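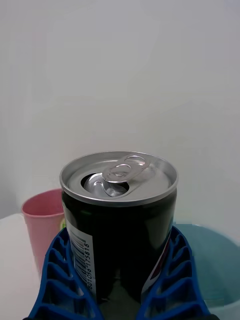 Sorting Things Out: Cans, Cups and Bowls
Skerness Children's Learning Pages
Written by Rima Karaki

Many things in a home are made to hold food or drink. Some are used once and then recycled. Others are washed and used again for years. This page explains how to tell them apart.

What is a drinks can made of?
Most drinks cans are made of aluminium, a light metal that does not rust. The lid is a separate piece, joined tightly to the body around the rim. When you pull the ring, a small part of the lid bends down into the can and leaves an opening. The ring should stay on. Please do not put your finger inside the opening, as the edge can be sharp.

Old cans can be melted and made into new ones – and this can be done again and again. Pupils at Vumley School collected 200 cans in May for their recycling project.

What about plastic bowls?
A plastic bowl is meant to be kept. It is light, it does not break easily and it can be washed after each meal. Bowls that are the same shape can be stacked inside one another to save space in a cupboard.
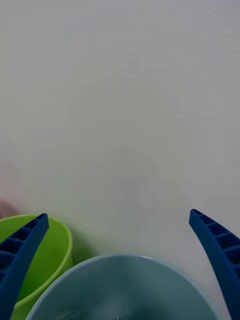
Putting cups in order
Plastic cups are usually wider at the top than at the bottom. This shape helps them to stack. They may also stand side by side in a row, such as pink, green and blue.

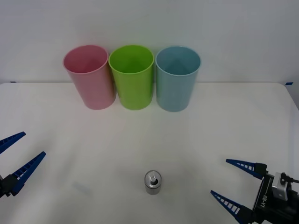

When each cup has its own place, it is easy to see if one is missing. A can does not belong in the row. Once it is empty, ask an adult to help you rinse it, then put it in the recycling bin.

Words to know
Rim: the top edge of a cup, bowl or can.
Recycle: to turn something old into something new.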